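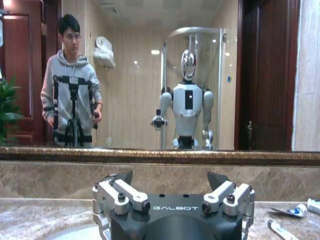

A reader of the last edition wrote to ask whether anyone would really pay to have a robot tidy a bathroom, and whether, if there has to be a person standing next to it, the person couldn't simply pick up the toothbrush and be done. It's a fair question, and I've kept the letter by me while rewriting these pages.

Search this book Go

Chapter 12
Buying Hands by the Hour

You have met robots that are sold outright and robots that are leased. In this chapter we come to a third way of paying, which I'm rather fond of (it makes such good classroom arguments!), where the customer buys practice. The offer we'll study is Uluvar, from a firm called Bever. A customer names a household chore, an operator guides a robot through it many times over, and the customer gets the recordings along with a plain written report on how each try went.
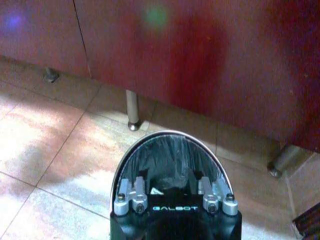
Horácio Seixas
Course lead, Service Robotics

Read the offer slowly, as you would any quote from a plumber. The standard package covers 16 chores in a single home, and the buyer may swap any of them up to the first morning of work. Moving from one room to another counts as part of the chore, so floors, furniture legs and doorways all matter to the price. My students tend to skip that line, and then wonder at the bill!

We use the term operator for the person guiding the robot, and try for one pass at the chore from start to finish. A try that goes wrong is still delivered, clearly marked, and you'll see later why a sensible buyer wants a few of those.

We use cookies to remember your place in the book. Accept Settings

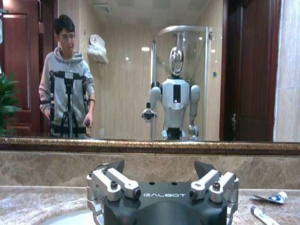 12.1 What the Customer Is Paying For

Take a small chore such as handling a toothbrush at the sink. It is thin and light, and a two-fingered gripper has to close on it without knocking whatever else has been left on the counter. A mirror gives the robot's cameras a second room to look at, complete with a second robot, so ask any seller how mirrors are dealt with before you sign. 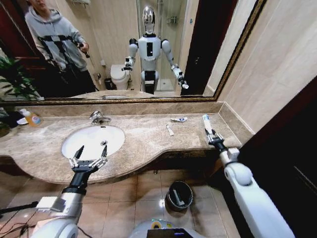 Figure 12.1 Toothbrush in the right gripper, left gripper open in front of the basin.

A buyer named Gebretsadik ordered 861 tries and asked for 10 of them to be repeated with the counter rearranged. Keep that order in mind as you work through the price sheet in the next section, and have a pencil handy, as we'll be adding up the columns together.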